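Small Laundry and Work Corner - Gallery

Welcome to the gallery of our corner at Jekwood. My name is Viera Zelenák and I take care of this page. Many people wrote to ask how we set up a laundry place and a work desk in one room, so I collected the answers here. The text is short, and my English is learned mostly from manuals, so please be patient with me.

The corner was arranged in November. Before that we had a long shelf along the wall and a folding table, and everything small ended up on the table. We took out both. The whole change cost us 139 euros without the machines, and most of this was for paint and for having the old shelf taken away.

The rule for the desk is simple. At the back there may stand only two things, the mesh rack and one yellow container. The front stays free for folding, sorting and writing.

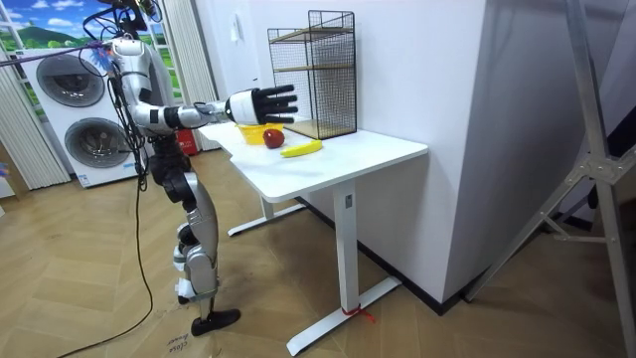 The desk with the mesh rack at the back, and the white stacked washer-dryer by the back wall.

Some words about the stacked unit. We chose stacking for the floor space, and I am still glad about it. The round doors are one over the other, so I open the lower one with a basket on the floor and the upper one while standing. If you are not tall, please check the height of the upper door before you buy. Lenka Kubíček tried three models in the Dvořáček store with a wet towel in her hands, and the seller was very patient.

The picture of hills and clouds was my wish. It gives a bright blue and green in a room that is mostly white. We had a second design with a forest, but it made the wall dark in the evening.

The towels and table linen come from Laltetex. They are washed before the first use, and the dark ones separately. I fold them on the desk in thirds and then once more.
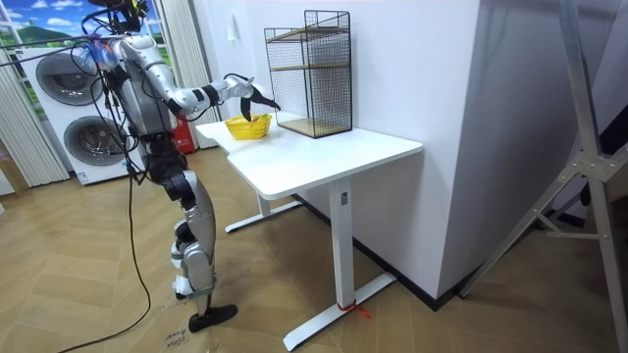

White desk with rounded corners, the yellow basket and the black mesh shelf with light wooden boards.

Lenka Kubíček answered that she would keep the basket on the lower board of the shelf and leave the whole desktop free. She has done it this way at home for 7 weeks, and she says that small things do not travel around the desk anymore. I tried her way for 14 days. It is good for folding, but I had to bend forward each time I wanted something small, so the basket came back to its old place.

The mesh shelf is easy to live with. Dust goes through the wire and collects on the boards, and there I wipe it with a dry cloth. For the corners of the mesh I use an old soft toothbrush. Wet cloth I do not recommend for the wood - on our first shelf the boards became gray at the ends.

For the desktop I use warm water with a drop of dish soap. White shows everything, also pencil. Nilance sells a cleaning paste for white surfaces, and I used it once on a coffee ring. It helped, but the smell was strong and I opened the window for an hour.

Page updated August 24, 2025. More pictures of the linen will be added when the ironing is finished.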